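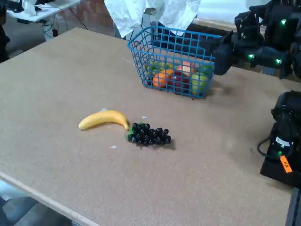
Unit 4: Gathering Demonstrations
Notes by Zainab Bassey

Last time we talked about what a policy learns from. Now we get to make some of it ourselves, and I think it's the best part of the course!

Our task is fruit into basket. One episode = one piece of fruit, start to finish. Move the fruit to new spots between episodes (the banana especially, turn it every which way) or the policy will just memorize a reach.

The Amadi set has 2,356 episodes so far, 817 of them grapes. Grapes are hard and I love them.

Keep your fumbles if you recover. A slip and a regrasp teaches a lot. Toss the episode if you stop partway.

Before lab: read Okeke's notes on labeling and bring 10 start layouts, sketched on paper.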